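Plornineo project, progress report for July
Prepared for: Omance program office
Status: on schedule except item 3, see below

Summary

Data collection for the first kitchen task set is done. 2,394 demonstrations recorded, 601 of those thrown out after review, rest are in the training pool. First policy trained and tested. Results mixed but better than the spring baseline. The re-grasp method we proposed works for curved objects and does not help much for round ones. Budget fine. One hardware order is late.

1. What we said we would do

From the proposal, for this period: (a) finish teleoperated demos of pick-and-place into cookware, small low-cost arm, soft toy produce as stand-ins; (b) train a policy on them with and without the re-grasp labels; (c) report success rate on held-out start positions. (a) and (b) complete. (c) complete for four of the object types, fifth still running.

2. Method, short version

Full writeup will come with the final report so only the changes here.

The idea is still the same. Most imitation data shows only clean grasps, so the policy has no clue what to do when the object is held wrong. We ask the operator to keep going when a grasp is bad and fix it, and we label the segment between the bad grasp and the fix. Training then weights those segments higher. In the spring we used a fixed weight for everything. That was too blunt, the policy started "fixing" grasps that were fine and dropped things. Now the weight depends on how far the final grasp is from the first one. Simple change, took a week, biggest gain of the period.

Second change: start positions. Operators were placing objects in the same few spots without meaning to. We now scatter them by hand from a printed list of positions and the list gets reshuffled every session. Slower, but the held-out numbers finally mean something.

Third: clutter left on the table on purpose. The earlier set had a bare table and the policy fell apart as soon as anything else was in view.
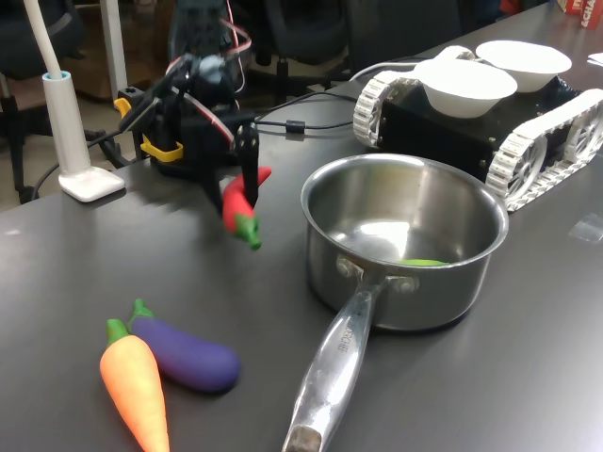

Clutter costs us in the other direction too. Operators need longer per demo, and review takes longer becuase more episodes have to be watched to the end. Still worth it. A policy trained only on bare-table data lost more than half of its successes when we moved it to the cluttered setup. The one trained on mixed data lost very little.

3. Results so far

Test protocol: 600 trials total, split evenly between the two policies (with and without re-grasp labels). Same arm, same cookware, start positions not in the training list. Success means object ends up inside the pan and the arm returns to rest, no help from the operator.

Curved and long objects (pepper, carrot): clear improvement with re-grasp labels. Most of the gain comes from trials where the first grasp was near one end. Old policy lifts anyway and the object swings into the rim. New one sets it down, shifts and tries again, usually once, sometimes twice.

Eggplant: small improvement. Wide end is close to the limit of the gripper opening so a lot of failures are just mechanical. No labels will fix that.

Round objects: no difference we can defend. If a tomato rolls it rolls. The policy chases it and sometimes catches it. We think the re-grasp segments for round objects are too varied, and there aren't enough of them. Might drop this class from the final claims, would like your view.

Failure modes we did not expect:
- shiny pan interior. Policy releases early in some trials, we suspect reflections. Testing with a matte pan next.
- cable drag. When the cables behind the arm get pulled tight the wrist ends up slightly off. Rerouted now, trials affected were rerun.
- operator habits. One style of demo (fast approach, hard close) shows up in the policy very strongly. We are balancing by style in the next round.

The late part: 5 replacement servos from Jedar still not here. We are running on the last spare. If another joint goes before they arrive, testing stops. Have asked for a new date, no answer yet. This is why the fifth object type is not finished.

4. Data and code

Discarded demos are kept, not deleted, with the reason for each. Main reasons: dropped video, wrong start position, operator reset the object by hand. The Rengifo annotation tool handles the segment labels now, the old spreadsheet is retired. Label agreement between two reviewers was low in the first batch, mostly over where a "fix" begins. We wrote a one page rule for it and agreement went up a lot. Rule is attached seperately.

Training code is in the shared repository, tagged for this report. Configs for both policies included so your reviewers can rerun.

5. Next period

Finish the fifth object type. Matte pan comparison. Balanced retraining. Start on two-step tasks (object in the pan, then a second one on top without knocking the first out), only a pilot, not promising numbers on it.

6. Requests

Approval to shift the unused travel money to spare parts. Small amount, form already sent.
A decision on the round objects question before we fix the test plan.
Bench time in the second lab, mornings are enough, two weeks.

Tables with per-object rates follow once the fifth type is in, did not want to send them half filled.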